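Ticket 1871: quote page shows wrong value for gold items
June 13, 2023
By Rozīte, shop support, Skesow

Reported problem. The customer portal gives a quote for scrap gold which does not agree with the quote at the counter. A customer entered a broken chain, 14 carat, 23 grams, and the portal offered her 61 euros more than our own scale program. She came to the shop with the printed page and we paid the higher amount, but we cannot do this every time.

First check. I entered the same chain again in Prusedard, the quoting program, on the counter computer. The metal price was updated in the morning and the purity table was correct. After this I opened the portal in a private window and entered the same weight. The difference was still there, so it is not an old page kept by the browser.

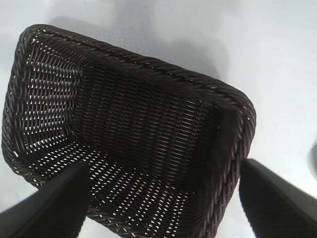

Dark woven basket, braided rim.

Second check. I tried the other metals. Silver agrees in both places. Platinum agrees. Palladium agrees also, but we buy very little of it and I tested only one weight. Only gold is different, and only when the customer chooses the carat from the list. If the purity is typed by hand as 585, the portal gives the same value as the counter. From this I understood that the metal price is good and the carat list is bad.

Third check. I asked Niller, who host the portal, to send me the carat list as it is stored on their side. In this list 14 carat has the purity of 18 carat, 750 instead of 585. The 9 carat and 22 carat lines are correct. The list was changed during their last update, and on our side nothing was changed.

What I did until it is repaired: I removed the carat list from the quote form and left only the purity field, with a short note which explains where to find the stamp on the piece. I also added the sentence that the final value is given after weighing and testing in the shop. It was there before, but very small, at the bottom. 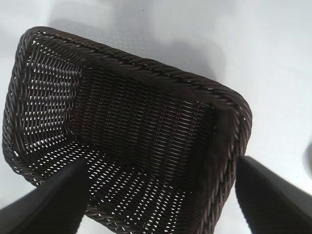 Niller: We confirm the wrong line. It came from a test table that was copied to the live portal with the update. The correct value is in place now, please put the list back and test it. Could you also tell us whether quotes already sent with the wrong purity should be cancelled, or do you want to keep them valid?

Answer to this. Please do not cancel them automatically. I found 5 open quotes with 14 carat gold and I will write to each customer myself. If they have already posted their jewellery to us, we will pay the quoted value. For the others I will send a corrected quote with an apology.

Test after the repair. Carat list is back in the form. I entered 14 carat with three different weights and each one agrees with Prusedard to the cent. I entered also 9, 18 and 22 carat, all good.

Still open: Niller should tell us before the next update, which they plan for July, so that we can compare both tables on the same day. I leave the ticket open until I have this in writing.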